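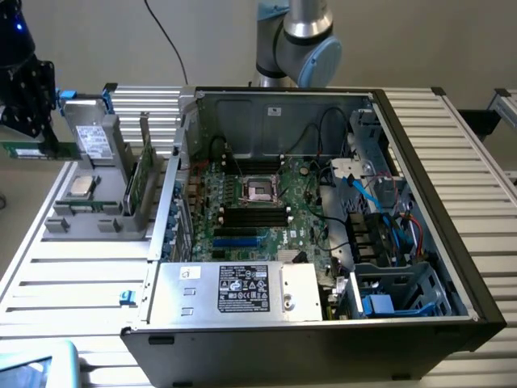 Sixty-seven old desktops came in from one office clearance, according to the reader who wrote to us from Talleck, and could we please find out what becomes of them once the side panel is off. We could. The repair room at Briliseo is up a flight of stairs, a design decision regretted by everyone who has ever carried a tower case to it.

The man who runs the bench prefers to go unnamed, on the grounds that his relatives would start ringing. He has been taking office computers apart for longer than he cares to work out, and he lays every one of them on its side before he does anything else.

"People try to do it standing up," he says. "Then they drop a screw into the power supply and come to me looking pale."

Memory goes first. He pulls it before he has finished his tea and puts it in an anti-static bag with the machine's number on it. The processor is next, and this is where he slows down. "You lift the lever, you open the bracket, you take the chip straight up. Straight. I've seen somebody go in with a butter knife." Did it work? "It got the chip out, yes."

What remains is a case, a board with a bare socket and a power supply, and he is fonder of these than seems reasonable. An old Dell, he says, is laid out by someone who expected it to be opened. He has less kind words for the machines where the drive has to come out before you can reach the cable that lets the drive come out.

I ask what he does about the cables in general. "Tuck them out of the way and hope." There is a longer answer, involving ties and a drawer of labels, but he admits the labels have mostly been used on jars at home.

Of the last batch, 63 were fit to be rebuilt. Two went for parts, and the other two are under the bench awaiting a decision that has been pending since October. He thinks one of them might have a good board in it. He thought so in October as well.

The rebuilt ones go out with more memory and a clean drive, mostly to people who want to write letters and look up bus times. A few come back. The usual complaint is that the thing is slow, and the usual cause is fluff. "I open it up and there's half a cat in there," he says. "They always tell me they haven't got a cat."

Would he recommend that beginners have a go? He would, provided they unplug it first, touch some bare metal and find a saucer for the screws. He has lost his own saucer. He is using the lid of a biscuit tin, and would like it known that the biscuits were finished anyway.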